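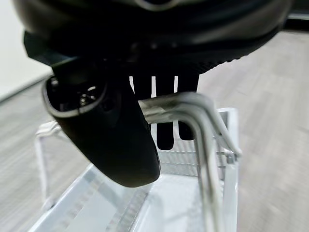
Remote defense or wait for a room? My department wants an answer by the end of the month

Posted in: Grad School > Finishing Up

I'm a fifth-year in chemical engineering and my advisor is on leave overseas until the fall. The department has offered me two choices. I can defend in July with everybody on a video call, or I can wait until late September and do it in person with him in the building. The graduate office keeps calling the first one "fully equivalent," and I have a hard time believing anything that has to be called fully equivalent three times in one email.

My worries, in no special order:

The call would run on Pichon, the meeting software our college pays for. I've used it for group meetings since May and it drops somebody every single time. The office says there is a "continuity procedure." I asked to see it and got a link to the Pichon help page.

If I wait, I have to register for the fall, and that means a $400 continuous enrollment fee plus student health insurance. The office says the fee "may be waived in certain cases." They couldn't tell me which cases.

My outside member has already moved one meeting twice. I don't trust that September will hold either.

I also have a job offer that depends on the degree being awarded, or on a letter saying all requirements are met. HR there says the letter is good enough. I'd like to know if that has worked for anyone in real life, because HR also told my friend her moving costs would be covered.

Has anyone here done the remote version? Did it count the same when you needed it to? I'm not that sad about missing the cake and the handshakes. I just don't want to find out in November that some form was wrong.

gasket_case

Vy Lục
22 June 2019

I defended remotely last year, in materials science, with two members in the room and the other two on the line. So a mix, and not quite your situation, but close enough that I can tell you where it went wrong.

The talk itself was fine. People worry far too much about the talk. I lost one member for some 4 minutes in the middle of my third chapter and the chair stopped everything until he was back. She was right to do it. At my school the rule is that every voting member has to hear the whole thing, and if one of them misses a piece and you keep going, anyone who wants to can challenge the result later. Look up your rule. Don't ask the office what it is, look it up yourself in the graduate handbook and save a copy with the year on it. Offices repeat what the last person told them.

The trouble was the signatures. The graduate school told me electronic signatures were accepted. Then the library told me the title page needed ink. Then it came out that the library was reading an old instruction sheet, but it took almost a month to get the two of them to talk to each other, and during that month I was technically not finished. If your advisor is overseas, get the signature question answered in writing by whoever receives the form at the very end of the chain. Your department is not the end of the chain, no matter how sure they sound.

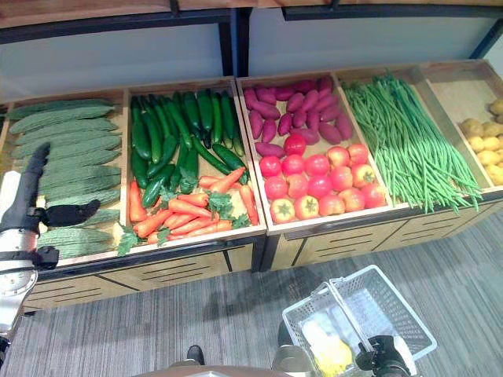
About the $400, I wouldn't plan on a waiver. "May be waived" was in my letters too, and I never met a person who got one. Some schools have a grace period where you can defend before the first day of fall classes and skip registration altogether. If yours does, July puts you safely inside it and September doesn't. To me that's the strongest point on the July side, and I notice your office didn't bring it up.

As for the job letter, mine worked. It was one paragraph from the registrar saying all degree requirements were complete and the degree would be awarded on the next date. But the registrar wouldn't write it until the thesis was deposited, and the library wouldn't take the deposit until the signatures were settled, so see above. Get HR to say in an email exactly what wording they'll accept. If they won't put it in an email, treat it as a no.

I'd take July, with a dial-in phone number as a backup for every member, and a test call a few days before where each person uses the same machine and the same room they'll use on the day. My outside member skipped the test. He was the one who dropped.

Urkeck

Just do it in July. I watched one on Pichon and it was fine. Defenses are a formality anyway, your advisor wouldn't let you schedule it if you were going to fail.

Firkard_2nd_try

I would be careful with the answer right over mine. "A formality" is what I was told, and I came out with major revisions and an extra term. It happens when one member hasn't read the thesis until that week, and from what you say about your outside member I'd want to know if they've opened the file.

I waited for the in-person date, so I can speak for that side. I'm not sure I'd recommend it. The argument for waiting was that my advisor would be there to back me up, and he barely spoke. What did help was the hallway part afterward. Two members disagreed about what they wanted from my last chapter, and I got them both to stand still and settle it. On a call they'd have hung up and sent me separate lists.

So if you go with July, ask the chair to keep everyone on after the vote and read the required changes out loud, and write them down as they're read. Send the list around the same day and ask for a yes from each of them.

Also check the insurance before you decide. Everyone looks at the fee and forgets that coverage at a lot of schools ends with the term you finish in. Mine quit on the last day of August and the new job's plan didn't start until October. I paid $500 for a short-term plan that, as far as I can tell, covered being hit by a bus and not much else.

Gasumico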